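Wulell Coffee Cart > Hire > Questions people ask

Questions people ask

I'm Rizal, and I run the Wulell cart out of Stelstead. These are the things I get emailed most, so have a look before you write (but do write anyway, I like hearing what people are planning!).

How much does it cost?

A morning or an afternoon is $295, and that covers me, the cart, beans, milk and up to 79 drinks. Go past that and I charge by the cup. Weddings are priced the same as anything else - I don't add a fee because somebody's wearing a veil.

How far will you drive?

Anywhere within 16 miles of Stelstead is included. I've gone further for nice people, so ask. Lau is just outside the line and I usually let it slide.

What do you need from me on the day?

A flat spot, a regular outlet within reach of a long cord, and somewhere to park the van while I unload. I bring my own water. Grass is fine unless it's been raining all week, in which case let's talk about the driveway.

Do you have decaf?

Yes, and it's good. Attila Boros roasts it for me along with everything else, and he'd be hurt if I said otherwise. Oat milk is always on board too. Soy only if you tell me ahead.

Can kids order something?

Hot chocolate and steamers, made cooler than the grown-up drinks. They count toward your total like any other cup.

Are the cups plain or can we have our logo on them?

Plain white paper is what comes with the price. If you want a logo, I can order stickers with 2 weeks' notice, or you can bring your own and stick them on yourselves the night before (people make a little party of it). Fully printed cups have a big minimum order, and for one morning I'd save your money.

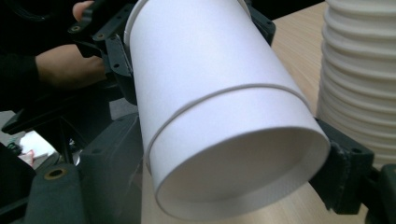 What if I have to cancel?

Tell me a week ahead and you get everything back. Later than that, I keep the deposit, but I'll put it toward a new date if you pick one. January is wide open most years, by the way, and I get bored.

How do I book?

Email me the date, the place and a rough headcount. I answer in the evenings once the cart is clean.

Contact | © 2023 Wulell Coffee Cart, Stelstead | Back to top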